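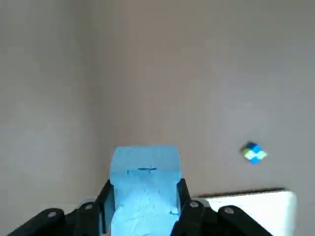
Gladys Mutiso doesn't believe in sorting trays. She has bought 13 of them for her classroom over the years and says most ended up holding paper clips.

"Every catalog tells you a tray teaches a child order," she says. "Does it? I've watched kids tip one over and wear it as a hat."

So why is she testing two more for Skoston, the small shop that asked her opinion in April? "They asked nicely. And I wanted to see if I was wrong."

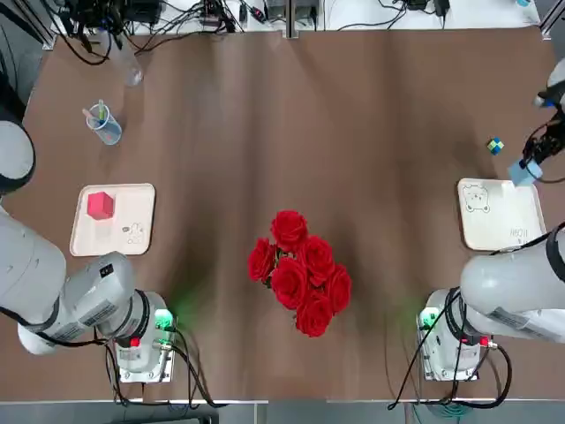 She had a list of complaints ready before lunch on Saturday. The flowers came first. Roses look nice, she allows, but a four-year-old will go for the petals and forget the cubes.

I suggested that children like a pretty table. "Adults like a pretty table," she said.

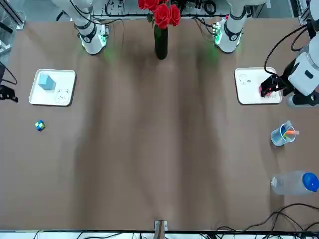
Color is where she gives a little ground. A plain block asks one simple question, and she can live with that. The light blue cube on its pale tray is easy to pick out, she says, and the puzzle cube with its blue, yellow and green squares is a muddle next to it. "Which pile does that go in? You tell me."

Then there are the animals — a bear, a rabbit — drawn in thin lines. She would want them darker.

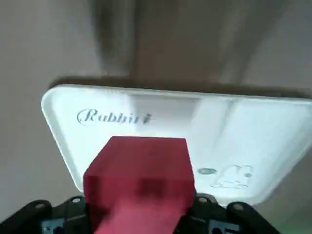
Would she buy them?

"Ask me what they cost first." I didn't know. She wrote "maybe" on her form and underlined it.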